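Ovholm Window and Ledge Cloths

Item 1338, sold in packs of 9. Gray, small size. For glass, painted ledges and window frames.

The Ovholm cloth is a plain gray cleaning cloth for inside windows. It is thin enough to fold into a corner and large enough to cover the palm of your hand. There is no printed pattern and no coating, and it can be used damp or dry. We have carried it in the Prendadport shop since April and it now replaces the older blue cloth, which has been dropped by the maker.

## What you get

- Nine gray cloths, hemmed on all sides
- Two orange sponge blocks, medium density
- A paper sleeve with washing directions

Plates, trays and buckets are not part of the pack. Any flat dish with a low rim will do for the sponges.

## Using the cloth on glass

Clear the ledge first, or at least push things to one end. Dust the glass with a dry cloth from the top down. Then dampen a second cloth with plain water, wring it hard, and wipe in straight passes. Finish with a dry one. On a large pane, work one section at a time so the water doesn't dry before you get back to it.

Curved panes need a lighter hand than flat ones. Keep the cloth loose and let it follow the glass. If you press with a stiff pad you will get a clean stripe down the middle and a dull band on each side. Hold the cloth by a corner or one edge and let the rest hang against the pane.

Do the strip of glass next to the frame last. Dirt collects there, and if you start with it you will carry it across the whole window. For black frames, use a cloth that has been rinsed – gray lint and soap marks both show up on a dark finish. 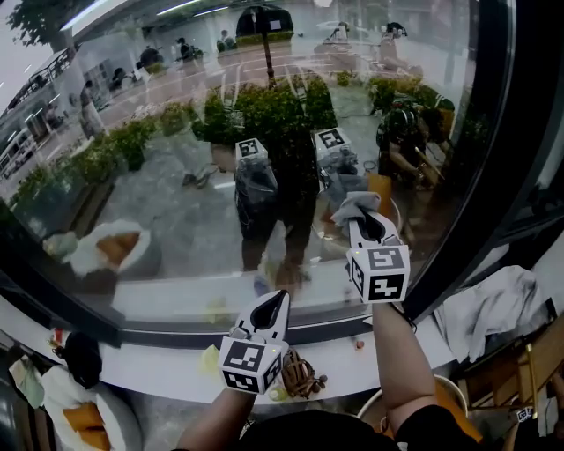
*Small gray cloth at the glass, over a white ledge. Orange sponge-like blocks are on a plate or tray at lower left.*

## Ledges and the things on them

White ledges show every ring and smear. Wipe along the length of the ledge, lift small items as you come to them, and set them back on a dry spot. For woven or twig pieces, don't use a wet cloth. Tap them out over a sheet of newspaper and go over the outside with a dry corner. Small loose bits are best gathered into a saucer before you begin. They get caught up in the cloth otherwise and end up on the floor.

The sponge blocks are for the ledge and the lower frame. They hold more water than the cloth does, so squeeze them out before they go anywhere near bare wood or wallpaper. They are too coarse for polishing glass.

For old paint, test a spot at the end of the ledge. Our own shop front dates from 1955 and the paint on the inside ledge took the damp cloth well, but it did not like being scrubbed.

## Washing and drying

Wash the cloths at a warm setting with other plain cleaning cloths. Leave out fabric softener, as it leaves a film that will streak the glass. Hang to dry. A low dryer setting is fine, though the hems may pull in a little over time. Rinse the sponges by hand and stand them on edge until they are dry all the way through.

A cloth that has been used on greasy kitchen windows should be washed by itself the first time. If it still smears after washing, move it to floors or outdoor sills and open a new one.

## Which cloth for which job

**Ovholm gray (this item):** inside glass, ledges, painted and metal frames.

**Espinoza waffle towel:** soaking up water under the window and drying the sill. Much thicker, holds more, leaves some lint when new.

**Posix scrim:** final polish on mirrors and display glass. Needs to be washed twice before first use.

Many customers take the gray cloth and the waffle towel together. We don't sell them as a set at present.

## Ordering

Packs are kept in stock at the Prendadport counter and can be mailed. Single cloths are available at the counter only. Orders for shops and cleaning crews go through Amedeo Galli, who can also tell you when the next delivery is due. Please give the item number when you write.

Unopened packs may be returned with the receipt. We can't take back sponges once the sleeve has been opened.

Page updated October 2023. The sleeve on newer packs is plain brown paper; the contents are the same.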